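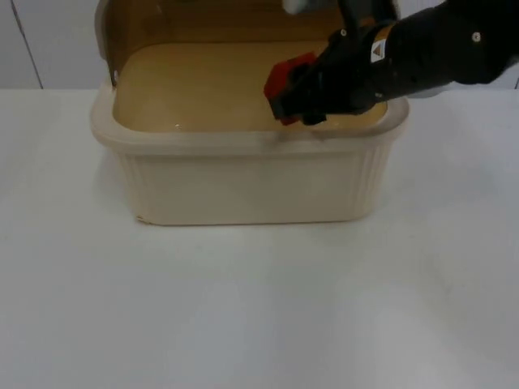
A robot arm holds a red block over a cream container at the Wukiren teaching studio in Hernham.

Grotico opens its Wukiren teaching studio to outside visitors

HERNHAM, September: Grotico is very happy to announce that Wukiren, the studio where our operators have spent the past 18 months showing robot arms how to do small household jobs, will welcome visiting teachers from local colleges and workshops this fall. Guests will sit down at the controls, steer an arm through a task from start to finish, and (we hope) stay for coffee afterward.

"People arrive a little nervous, and by the second or third try they're leaning into it with their shoulders," said Hidayah Ginting, who leads operator training. "We have 444 recorded demonstrations in the current set, and I'd love for the next ones to come from hands we haven't met yet." 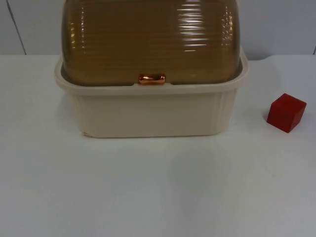 Wukiren's first lessons for visitors will use everyday things that most of us handle without a second thought, and each guest will have six turns at the controls. One of the tasks is built on a bread box with a ribbed amber lid and a small, shiny copper-colored handle, along with a red cube that stands beside it on the table. "That handle is short and rounded, so you have to think about where the fingers should go," said Irfan Kwok, studio manager. "It's a lovely thing to teach with."

Colleges and workshops that would like a place may write to Iddrisu Dankwa at the Grotico visitor desk in Hernham.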